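Drawers, finally!

24 October 2025
By Vesela Softić
2 min read

I've been wanting to write about drawers for weeks. Our policy at Finmont learned from 400 demos, and the part I love is that it predicts how hard to press as well as where to go.
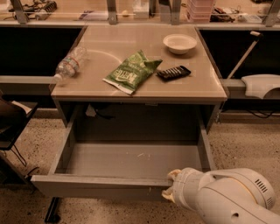
The old version only knew positions, so a small error in the drawer's angle meant a stalled arm (and a lot of sighing from me). Sorin suggested adding wrist force as an input, and wow, what a difference.

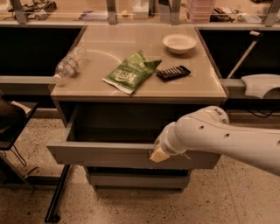

Our latest test was 10 tries with snacks and a bowl left on top, and 8 went through cleanly. The old policy managed two! 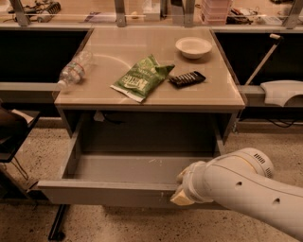
Next up is the force limit, which I still set by hand. I'd love to have it learned by November.

Comments

pukasow: Did you retrain from scratch?

Vesela: Yes, all of it, overnight.

Ivanov: Please try a sticky drawer next!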